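Hand-showing FAQ: what we get asked at Hodamcombe

Last changed 17th August

Shirley Penrose and I run the showing bench at Hodamcombe and we keep being sent the same questions, mostly by people who have watched a very good film of a robot clearing a table. These are our answers. If you want to be sold something, the Novine brochure is on the front desk.

What does showing by hand mean?

You hold a gripper in each hand and do the job yourself, with cameras taking it in. The robot isn't in the room for any of it. Later, the recordings are used to train a program that tries to move a robot's grippers the way you moved yours. I say "tries" on purpose.
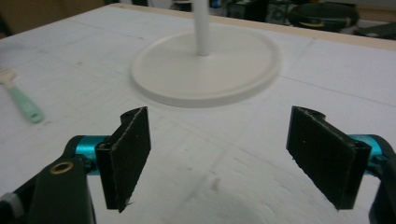

The view from one hand-held gripper, with the fingers open.

Why not drive the robot by remote control instead?

We do that as well, on the Dovia rig. It is slow and tiring, and you spend your first morning bumping into things. What you get at the end was at least done by the robot's own arms, so you know they can reach. With hand-showing you can record a lovely smooth session full of moves no arm of ours could make. Sellers tend to leave that part out.

Is it true that anyone can do it after a few minutes?

Anyone can pick the grippers up. Doing the job well enough to be worth copying is another matter. Your wrists get sore, you forget you have no fingertips, and you start using tricks that the camera can't see. We ask new people for two short practice sessions and throw both away.

What sort of jobs do you show?

Small table jobs. Sweeping dirt off the bench with a little brush is one of them, and people laugh at it until they have a go. The brush turns in the grip, the crumbs scatter, and there is no feeling in the pads to tell you how hard you're pressing. Dobson's sales sheet calls this sort of thing "simple tidying". I would like to see who wrote that hold the brush. 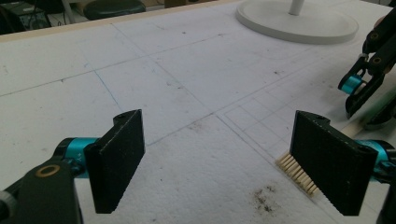
How many goes does it take?

We recorded 600 for the last job, finishing in July. I was told beforehand that far fewer would do, and I'm still waiting to see the sums behind that. Nor do more goes help much if they are all the same. Move things between goes – the stand, the tools, where the mess is – or the robot will learn one table on one day.

Do I have to use both hands?

If the job calls for both, yes. If it doesn't, keep the spare gripper still and out of the way, and leave it in your hand. Putting it down halfway through spoils the recording. Mind the cables too, and do the wrist strap up before you begin.
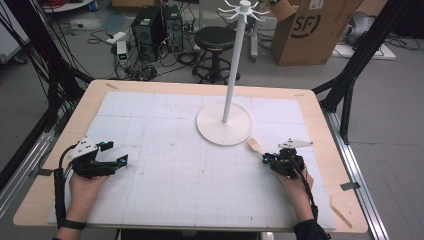
Keep your elbows in and work at the speed you would use at home. People who know they are being recorded go very slowly and carefully, and then the robot does too, only worse.

What if I make a mistake?

Carry on and put it right, then tell whoever is at the desk. Shirley likes to keep a few of these, on the grounds that a robot ought to see how to get out of trouble. I am not convinced it learns that from them. We have agreed to keep nine per job and argue again in the autumn.

Does it work?

Sometimes, on our table, in our light. Ask anyone showing you a film how many tries came before it, and whether the table was moved. If they won't say, draw your own conclusions.

Can I come and have a go?

Yes. Leave your name at the desk for Dorothy Blackburn. Sessions hold three people at most, and long loose sleeves need rolling up.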